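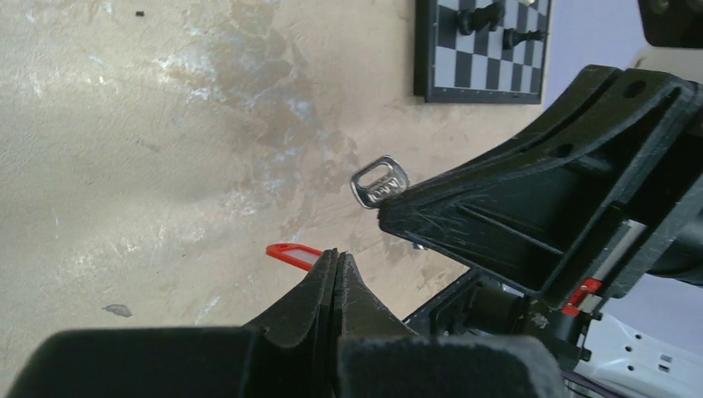 ## Can a two-arm robot sort keys in a small workshop yet?

**Krešimir Stan**

I repair locks in Omdale and my English is not perfect, so please be patient. Customers leave keys with me, and every evening I must put them on tags and hang them in the cabinet. In February we had 149 of them. I would like to give this chore to a machine with two arms, one arm holding the key and the other bringing the tag. Is this realistic today, or should I wait?

The key is the part that worries me. It is small, shiny and flat, and even my own fingers fail with it when it lies on the bench.

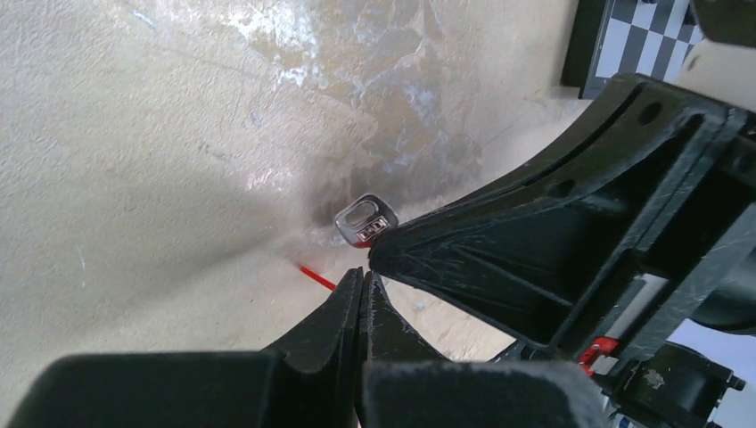

## Replies

**Nikola Vasić**

It depends on what you call "sort". To pick up one key and hold it by the blade is possible with narrow fingers. To put the split ring through the hole is much harder, and I would not promise it to a customer. At Trindham we tried with 200 keys of the same model, and 58 went on the tag without help from a person. My advice: let the machine bring the key and the tag close together, and do the ring yourself. Also choose tags in a strong colour, the cameras find them more easily.

**doronero_dad**

Wait 2 years. My robot vacuum still eats socks.

**Krešimir Stan**

Thank you Nikola. Which ring size did you use? I am in the shop on Wednesday and can measure mine.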